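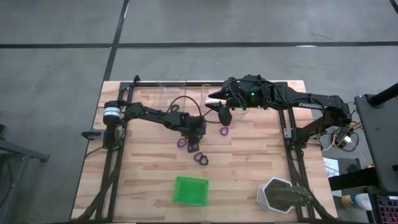
3 min read

Success rate is the wrong headline number for tabletop robot papers

Posted Fri 8 July

The Atholm group put out its results on small soft objects last week, and the number everyone has repeated is 60 percent. A policy trained on 1415 demonstrations, two arms, and 60 percent of trials ended with the loops in the container. People who liked the paper called that strong for the amount of data. People who didn't said a toddler could do better. I think both sides are arguing over a figure that says very little.

Take the task itself. A few purple loops, the kind that look like hair ties, are lying on a wood table, and the arms have to pick them up and put them in a green plastic box. It sounds easy. A loop like that has no fixed shape. One can lie open in a clean ring, and another can be twisted over itself so that it looks more like a heart. A gripper with two fingers can take the first one almost anywhere along its edge. The twisted one gives it fewer good places to grab, and a bad grab pushes the loop along the table.

The paper counts a trial as a success or a failure. If two loops go in and the third slides away, that is a failure. If the arm never closes on anything, that is also a failure, and the two weigh the same. Song, the older benchmark most of us grew up on, did it this way too, and I suspect that is the only reason it is still done.

What I wanted to know was in the appendix. The authors went back through 29 failed trials and sorted them by what went wrong. Most were second attempts. The arm missed, and then it tried the same spot again as if the loop had not moved. That is a specific problem with a specific set of things to try. You can collect demonstrations that start from a missed grasp. You can shorten how far ahead the policy plans before it looks again. I learned more from that half page than from the main results table.

The usual objection is that sorting failures by hand takes time and depends on who does the sorting. That's true. Two people in our lab at Farnard tried it on our own runs in the spring and disagreed on a fair share of them, mostly over whether a slip counted as a bad grasp or a bad lift. We wrote down a rule and went on. The labels are still rough, and I would still rather have them.

Avley, the shared task set due out later this year, has a draft reporting form that asks for one success rate per task and has an optional box for comments. I'd make the box required and ask for counts by type of failure, plus the starting layout of the objects for each trial. The rate can stay where it is.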